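4. Building the arm and its simulated twin

4.1 The bench

The arm was put together in the shared workshop at Mostton, on the end bench by the window, evenings mostly. Bench is shared with a bike repair group so everything had to come off it by closing time. This matters more than it sounds. The base plate was bolted down and unbolted every session, and the calibration moved a little each time. We lost most of February to that before Lavanya Raju made a plate with two dowel pins, which drops into the same holes every time. After the pins the offset stayed inside what we could measure with a feeler gauge and a steel rule. Not a fancy measurement. Good enough.

Shoulder and elbow are belt driven, wrist is direct. The gripper is two fingers on a parallel linkage, Katene pattern, with the finger pads cut from an old mouse mat. First pads were too soft, they rolled under side load and the fingertip position went with them. Second set thinner, glued on the bias. Those stayed on for all the work reported below.

Wiring loom runs outside the links. We tried inside. Elbow chafed through the encoder cable twice and after that nobody wanted to open it up again.

4.2 The task

The arm moves along a tiled wall at close range, finds a joint between two tiles, and follows it with one fingertip. The eventual use is checking grout in wet rooms, which was Eyvindur Hviid's idea after re-doing his own bathroom. In the workshop the wall is a board with tiles stuck to it, clamped upright at the back of the bench. Plain white tiles, dark grout. The controller found the joints on that board without much trouble, and we were rather pleased with ourselves until we tried anything with a pattern.

Patterned stone is a different problem. A vein is a thin dark line. So is a joint. Our line detector was only ever told to look for thin dark lines.

4.3 Why a simulated wall as well

Cost, mainly. Also time on the bench. Buying enough marble-effect tile to cover the variation we wanted was out of the question, and each new board takes an evening to stick and another to dry. So we built the wall again in simulation, using Ostent for the rendering, and drove the same controller against it. Joint widths, small depth differences between neighbouring tiles, the light position and the skew of the wall against the camera can all be changed from one settings file. The vein texture is swapped separately, so the same geometry can be run with plain tile and with marble.

The gripper model came from our own drawings, simplified. No screws, no cable loom, no pads. We did keep the outer shape honest becuase the gripper gets into the camera view at close range and hides a bit of the wall, and the controller has to cope with that on the real arm too.

4.4 Rendered set

The full set is 1,494 renders. Of these 1,000 were used for tuning thresholds and the rest held back. Tuning was done by hand by one of us (LR) and the held-back part was not opened until thresholds were fixed. Settings file frozen Jun 20, 2018. Anything rendered after that date is not in this paper.

Each render has the true joint positions written out with it, straight from the geometry. No hand labelling, a great relief.

Camera poses were drawn at random within the reach of the arm, with the wall filling most of the view. Some poses put a lot of gripper in the image and some only a corner of it. We did not weed out the awkward ones. The awkward ones are where the arm spends its time once it is near the wall.

4.5 What the detector makes of it

On plain tile the detector behaves in simulation much as it does on the bench board. On marble it does two things wrong.

First, it follows veins. Where several dark strokes branch from one spot it picks the longest and sets off along it. Raising the minimum length helps, at the price of dropping short joints near the image border.

Second, and we did not expect this one, it breaks up joints that catch the light. Where one tile sits slightly proud of the next the edge can show as a bright white strip, and the same joint carries on to the side as a faint dark seam. To a detector looking for dark lines, the joint ends where the strip begins. Figure 7 has both difficulties together: grey-green veining all over a muted blue-grey wall, four bright strips along the horizontal joints, and darker continuations that are hard to tell from the veins. There are slanted joints too, at least one of them faint.

The fix was to let a line change sign. A bright piece and a dark piece are joined if they lie on the same straight path and the gap is small. This took 16 lines of code and most of a weekend. A joint is then accepted if it is straight over its whole length, which veins are mostly not. We tried colour too, seperately. Dropped it. The tint of the wall drifts across the image by about as much as the difference we were trying to use.

Behaviour near the gripper is still poor. Its edge is long, straight and dark against the wall, so it passes every test we have for a joint. For now we mask it using the joint angles of the arm, with a margin. The margin also throws away real wall, including any joint that runs close past the fingers.

Figure 7. Simulated marble-tile wall at close range, dark gripper entering at lower right.

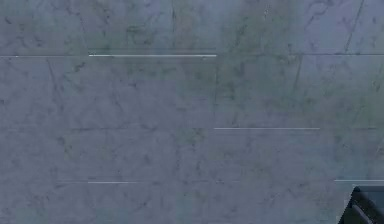
A tighter mask would need better joint angles than the belts give us at the moment. Belt stretch at the elbow is the main culprit, and it gets worse as the workshop warms up in the afternoon. Eyvindur has a second encoder for the output side, not fitted yet. Until it is, the margin stays where it is and the results in Section 5 are all with the wide mask.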